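Hi Nestor,

You asked for an update on the Zandale scholarship and study-skills program before your June meeting, so I'm writing it the way I'd tell you over the phone, and the spreadsheet can do the formal part.

The big news is that we've filled the cohort! All 30 places are taken, and we have a short waiting list for the first time since I took this on. Most of the students came to us through the two partner high schools, but a handful found us through the online open evening in February, which I'd almost cancelled because sign-ups looked so thin that afternoon. Glad I didn't.

The digital sessions are going better than last year. We moved them to 6:30 p.m. after the fall survey (too many kids have practice or a younger sibling to pick up) and attendance went up right away. Princess Enriquez has taken over the essay-writing strand and rebuilt it pretty much from scratch — shorter talks, more time in breakout rooms, and written feedback within the week. Students log their drafts on Calosby now, and by the end of last month they'd left 2,417 comments on each other's work. Some of those are just "nice!" but plenty are thoughtful, and a few were tougher than anything I'd have written.
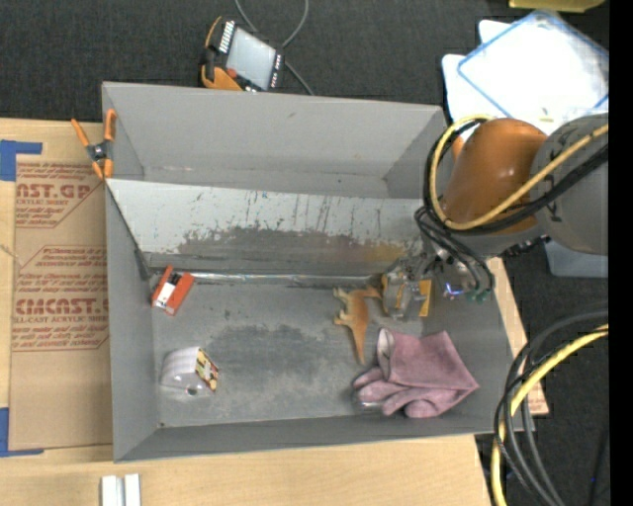

The math strand is where I'm less happy. Our tutor left in the middle of the semester, and we covered with substitutes for longer than I wanted. Mr. Đorđević started after spring break and the students like him a lot, but they lost ground on functions and it shows in the practice tests. I'd like to add a catch-up block in the summer, two mornings a week, with bus passes for anyone who needs them.

On money, we're a little under on travel and over on software, mostly the Ultik licenses, which went up when we added the second school. I've asked them about an education rate and I'm still waiting to hear. If you're okay with it, I'd move the leftover travel money across to cover the gap.

School visits are nearly finished. We've done around 40 classroom observations between the two of us, and Princess is typing up her notes now. Please don't hold me to a date on that report, but you'll have it before the scholarship interviews start.

Could you let me know about the summer block as soon as you can? I need to book the rooms and the school office closes early that month.

Thanks as always for backing us on this!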